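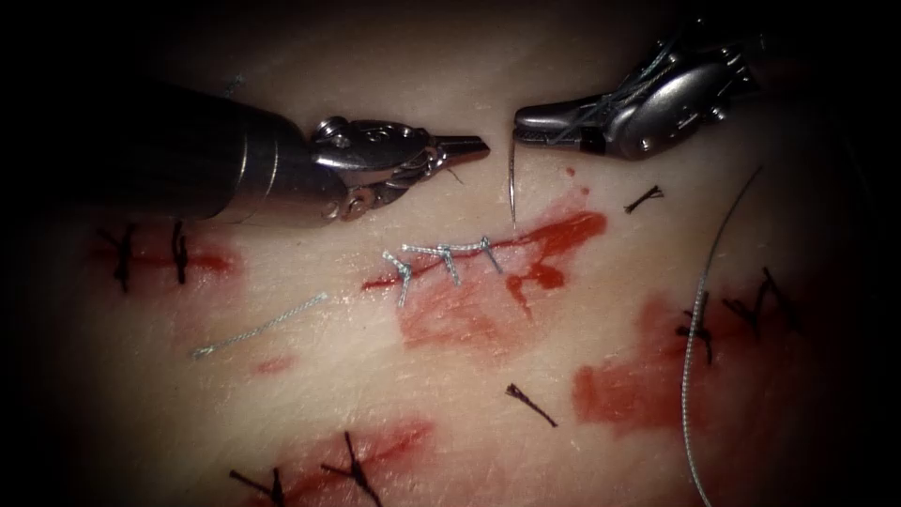 Suture practice pads: frequently asked questions

Which pad should I start with?
The Brinder 303 is a flat pad with the incisions already made, so you can go straight to stitching. The Brinder 499 is thicker and comes uncut. Most people buying for a first course choose the 303.

Are the pads real tissue?
No. Every pad we sell at Toltside is synthetic. They contain no animal products and can be kept in an ordinary cupboard.

Can I use the pads with robotic instruments as well as hand instruments?
Yes. The surface is the same for both. Fix the pad down at all four corners before you begin, as a pad that lifts at one side will pull your stitches out of line.

Which thread do you recommend?
Any braided practice suture will do. We stock it in silver and light blue under the Prirnow name. Silver shows up well against simulated blood. Some tutors like learners to use a second colour for wrapping practice, so that the loops are easy to follow on a screen.

How many times should the thread go round the jaws before I tie?
Follow your own course. For a surgeon's knot the first throw is usually a double wrap, followed by single throws in alternating directions. Keep the wraps close to the tips and leave enough tail to grasp with the other instrument.

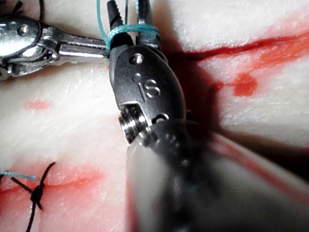 Light blue suture looped round the jaws, with a second instrument meeting them near the loop.

My thread keeps fraying. Is it faulty?
Probably not. Serrated jaws will roughen a braid if you grip it in the same place again and again. Hold the end you are going to trim off, and cut a fresh length when the strands begin to separate. If it frays straight off the reel, send us the reel number and we will replace it.

How do I use the simulated blood?
A few drops along the incision are plenty. It spreads while it is wet and will find its way under the stitches. Put a tray under the pad – it does stain worktops.

Does it wash off?
From the pad, mostly. Use cool water and a little washing-up liquid on the same day. A pink mark may stay in the cut itself.

How should I dispose of needles and offcuts?
Needles go in a sharps container, even if they have only been used on a pad. Pick up loose thread with forceps before you wipe down.

Do you supply teaching departments?
Yes. We send out boxes of 111 pads, and orders of 1,000 or more are packed to your own list. Please allow extra time in September. Shobha Amin looks after course orders and Prakash Ramasamy deals with returns; both can be reached through the contact form.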